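Rechercher sur le site
Saisissez un mot-clé
OK

Qui sommes-nous

Drirnlow est un établissement privé d'enseignement professionnel consacré à l'entretien du linge et à la tenue de la chambre. Installé à Lendcombe, il forme des personnes qui se destinent à l'hôtellerie, aux résidences pour personnes âgées, aux internats et aux services à domicile. Il accueille également des salariés en poste, envoyés par leur employeur pour reprendre les bases ou pour préparer une prise de responsabilité.

L'établissement dispense un enseignement court, centré sur un petit nombre de gestes. Le tri, le défroissage à la main, le pliage, le rangement et la réfection du lit occupent la plus grande partie du temps de formation. La blanchisserie industrielle, le nettoyage à sec et la couture font l'objet d'une simple présentation, et les stagiaires qui souhaitent s'y spécialiser sont orientés vers d'autres écoles.

Notre origine

L'école est issue d'un atelier de repassage dont les locaux, rue de Skendell, comprenaient une salle haute et deux chambres attenantes. Les premières formations y ont été données à l'intention du personnel d'une seule résidence, qui se plaignait de recevoir des armoires mal tenues et des piles de vêtements qu'il fallait reprendre entièrement. Le programme de ces premières sessions tenait sur deux feuillets. Il traitait du pull, de la chemise, du pantalon et du drap-housse, dans cet ordre, et consacrait une demi-journée à chacun.

Les chambres ont été conservées lors de l'agrandissement. Elles servent toujours aux exercices, pour une raison qui tient à la nature du métier : dans la plupart des lieux où nos stagiaires exerceront, aucune table de pliage n'est disponible, et le travail se fait sur le lit. Un lit couvert d'un drap uni offre une surface large et propre, mais il cède sous la main et le tissu y glisse moins bien que sur un plateau. Il convient donc d'y apprendre dès le premier jour à lisser sans tirer le drap du dessous. 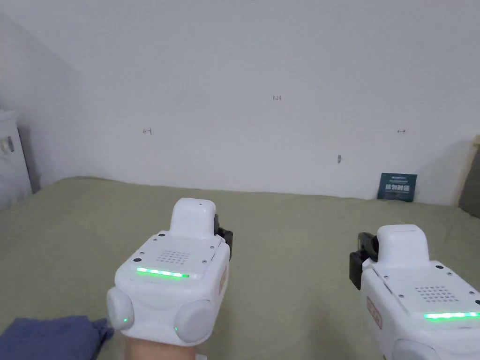 Linge bleu foncé sur tissu vert olive

Notre enseignement

La formation principale, dénommée Karaki, comprend 102 heures réparties en sept modules. Elle est ouverte sans condition de diplôme. Les modules peuvent être suivis à la suite ou séparément, à l'exception du dernier, qui suppose les six autres acquis.

Module 1. Reconnaître les textiles courants et lire une étiquette d'entretien.
Module 2. Trier par couleur, par matière et par destinataire.
Module 3. Démêler, secouer, étendre.
Module 4. Plier les vêtements du haut du corps.
Module 5. Plier les pantalons, les jupes et les pièces de nuit.
Module 6. Plier le linge plat et le drap-housse.
Module 7. Tenir une chambre complète, de l'ouverture des rideaux à la fermeture de l'armoire.

Le troisième module est celui que les stagiaires sous-estiment le plus souvent. Une pièce prise au milieu d'un tas se présente rarement dans le bon sens : une manche est retournée, l'encolure se trouve au centre, l'ourlet est engagé sous le reste. L'enseignement de Drirnlow prescrit de chercher d'abord deux points d'appui sûrs, généralement deux coins ou les deux épaules, avant toute tentative de pliage.
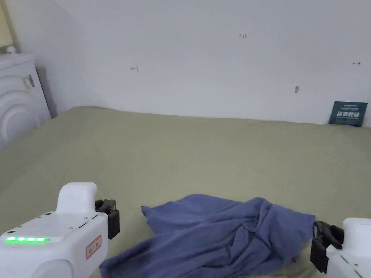 Cette recherche des points d'appui est enseignée lentement. Le stagiaire saisit un premier bord, le dégage, puis suit la couture jusqu'au second. Il lui est demandé de ne pas secouer la pièce tant que les deux points ne sont pas tenus, car une maille fine se déforme facilement lorsqu'elle est retenue d'un seul côté. Le formateur n'intervient pas pendant l'exercice et formule ses remarques à la fin. Un même vêtement peut être repris plusieurs fois au cours d'une séance, remis en tas puis de nouveau étendu, jusqu'à ce que l'enchaînement devienne régulier.

Vient ensuite la mise à plat. La pièce est déposée par le bas, l'ourlet touchant le drap en premier, et le reste du tissu est accompagné jusqu'à l'encolure. Les manches sont ouvertes de part et d'autre, les coutures latérales amenées en regard l'une de l'autre. Le lissage se fait du centre vers les bords, la paume ouverte. Le pliage proprement dit ne commence qu'à ce stade et ne demande que quelques mouvements : un côté rabattu, puis l'autre, la manche couchée le long du corps, et deux plis dans la hauteur. Pour les tee-shirts et les chemises de coton, la largeur finale est réglée sur celle du rayonnage de destination, que le stagiaire doit relever avant de commencer.

L'évaluation

Chaque module donne lieu à une épreuve pratique notée sur 100. Une note de 80 est exigée pour la validation. L'examinateur considère l'alignement des bords, la régularité de la pile, l'état du drap de travail après l'exercice et le soin apporté aux fermetures et aux boutons. La vitesse n'entre pas dans la note des six premiers modules. Elle est prise en compte au septième, dans les limites d'un temps large, communiqué à l'avance.

Un stagiaire qui n'obtient pas la note requise peut se représenter une fois sans frais. Les épreuves ont lieu dans les chambres de l'école, avec le linge de l'école, afin que les conditions demeurent comparables d'une session à l'autre.

Le linge d'exercice

L'établissement possède 2 131 pièces inscrites à l'inventaire. Il s'agit en majorité de vêtements ordinaires, achetés d'occasion et choisis pour leurs défauts usuels : cols détendus, ourlets inégaux, mailles boulochées, étiquettes manquantes. Le linge neuf se plie trop aisément et prépare mal aux réalités de l'emploi. Les pièces sombres sont nombreuses, les plis y étant plus difficiles à distinguer, et les draps de travail sont unis pour que le contour du vêtement se lise sans effort.

Le linge est lavé sur place et remis en circulation par lots. Les pièces trop usées sont retirées en mars, lors de la révision annuelle de l'inventaire, et découpées en chiffons pour l'entretien des salles. 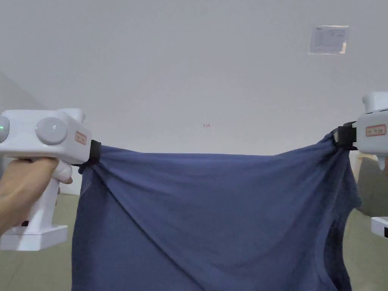 Faut-il apporter ses propres vêtements pour les exercices ?

L'école fournit l'ensemble du linge nécessaire, ainsi que les draps, les paniers et les étiquettes de tri. Les stagiaires qui souhaitent soumettre une pièce difficile de leur choix, par exemple un vêtement à capuche ou une robe à pans inégaux, peuvent la présenter lors du module 5, à condition qu'elle soit propre et marquée à leur nom.

Les formateurs et les effectifs

Les formateurs de Drirnlow ont tous exercé en chambre ou en lingerie avant d'enseigner. Les groupes restent volontairement réduits : un lit est attribué à deux personnes, qui travaillent à tour de rôle et s'observent mutuellement. L'observation fait partie de l'apprentissage au même titre que la pratique. Celui qui regarde tient une fiche, y note les reprises inutiles et la restitue à son binôme à la fin de la séance. Les fiches ne sont pas conservées par l'établissement.

Les employeurs qui nous confient leurs salariés reçoivent une attestation de présence et, avec l'accord de l'intéressé, le relevé des épreuves. Ils peuvent demander que le module 7 soit adapté à leurs propres usages, notamment à la disposition de leurs armoires ou au pliage particulier de leurs tenues de service. Une fiche de liaison est alors établie avant l'ouverture de la session.
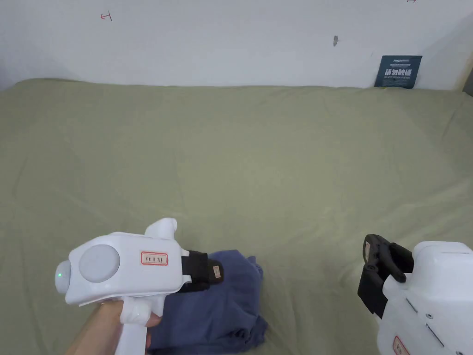 Lempi Rissanen nous a écrit que le module 3 lui avait paru bien long la première semaine, qu'elle aurait volontiers commencé tout de suite par les chemises, et qu'elle démêle désormais chaque pièce avant de la poser, y compris chez elle. Elle regrette en revanche que le drap-housse n'arrive qu'au sixième module, « alors que c'est la première chose qu'on m'a demandée en poste ».

Cette remarque a été portée à la connaissance de l'équipe pédagogique. L'ordre des modules est maintenu pour la session en cours, et une initiation au drap-housse est proposée en complément, en fin de journée, aux stagiaires déjà employés.

Nos engagements

Drirnlow s'engage à remettre à chaque candidat, avant toute inscription, le programme détaillé, le calendrier et le coût complet de la formation. Aucun achat de matériel n'est imposé. Les supports de cours sont imprimés en gros caractères et illustrés de schémas, de manière à rester utilisables par des personnes peu familières du français écrit. Sur demande, les consignes de l'épreuve peuvent être lues à voix haute par l'examinateur.

Les stagiaires dont la mobilité est réduite disposent d'un lit réglable en hauteur. Il est recommandé de signaler tout besoin particulier au moment de l'inscription, afin que la chambre puisse être préparée en conséquence.

Visiter l'école

Les salles et les chambres de la rue de Skendell peuvent être visitées sur rendez-vous, en dehors des épreuves. La visite comprend la lingerie, la réserve et une séance d'exercice en cours. Les visiteurs sont priés de déposer sacs et manteaux à l'entrée et de ne rien poser sur les lits.

Les demandes sont à adresser par écrit au secrétariat de Drirnlow, à Lendcombe, en indiquant le module souhaité et, le cas échéant, le nom de l'employeur.

Page mise à jour le 25 février 2026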